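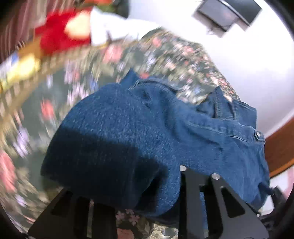 Has anyone else gotten completely hooked on fading raw denim the slow way? I bought my first pair of Doolan straights in November two years ago, wore them almost every day through a winter of dog walks and yard work, and I can't believe how much fun it has been watching the blue change! My other pair, the medium blue ones bunched up on the green floral fabric, came already soft and speckled, and they're comfortable and I like them fine, but I never get that little thrill of finding a new line behind the knee. Anyway, my question is about the first wash. I kept a tally on the closet door and the Doolans are at 5 months of straight wear since I started over with a second pair. Do I soak now or hold out?
- indigo_mud

Reply from selvedgesue
Congrats on the bug, there is no cure! Soak now. Lukewarm water in the tub, inside out, 45 minutes or so with a heavy plate on top so they stay under, then hang them by the waistband. I used to be one of those people who went a whole year and bragged about it, and what I got for my trouble was a blown-out crotch on a pair of Rekau 13s that I loved. Sweat and grit chew up cotton. My pairs that get washed every couple of months have lasted way longer, and the fades are still great - softer, sure, but great.

Reply from coldcuff
Respectfully, nope. If you want sharp contrast you have to wait. Every early wash takes indigo off everywhere, including the places you want to keep dark. I took my Jevura 2,374s eleven months before they touched water and the whiskers look like somebody drew them on with chalk. Best pair I own. Blowouts come from jeans that are too tight in the top block, in my opinion, and people blame dirt for it.

Reply from selvedgesue
Mine were a size up, coldcuff. They still went.

Reply from coldcuff
Do you bike?

Reply from selvedgesue
...yes

Reply from coldcuff
THERE it is. A saddle will eat any jean ever made, washed or unwashed.

Reply from tenpennyrivet
Jumping in to say you're both kind of right and it depends on the fabric. The Jevura cloth is stiff as a board and really holds on to its dye, so waiting pays off. The Doolan stuff is hairier and lighter and it sheds blue like crazy (ask my white couch). With that one I'd wash at five months without a second thought. Cold, gentle, no spin, a tiny bit of plain liquid soap. Skip the dryer unless you enjoy high-waters.

Also, indigo_mud, what are you doing about the hems? If you had them chain stitched you should start seeing that twisty rope pattern after the first wash. It's my favorite part of the whole hobby!

Reply from indigo_mud
Oh wow, okay, this is more opinions than I expected and I love it. Hems are chain stitched, yes! The shop on Lornumura Street did them while I waited, and the lady there let me watch the old machine run. No roping yet. I do not bike, so coldcuff, I guess I'm in your camp on the saddle thing. But my dog is a mud magnet and the shins are getting pretty crusty.

Reply from quietloomstate
Crusty shins = wash. I don't care what the contrast looks like, you have to live with other humans.

And please don't do the freezer trick. Someone always brings up the freezer trick. It makes your jeans cold and then you put on cold jeans.

Reply from coldcuff
Fine, mud is an exception. Spot clean the shins with a damp rag first and see if that buys you another month.

Reply from tenpennyrivet
Or just wash them! You still have years of wear ahead and the second round of fading is where the color gets really pretty anyway, that bright clear blue on the thighs. Post photos when they're dry, and get the hems in there.

Reply from indigo_mud
Tub is filling right now. I used the big soup plate. The water is already the color of iced tea with a little blue in it and I'm way too excited about it. Hem photos tomorrow, if there's any roping to show.

Reply from selvedgesue
Yesss. Change the water once if it gets dark, and rinse the tub right after or you'll be scrubbing that ring all weekend.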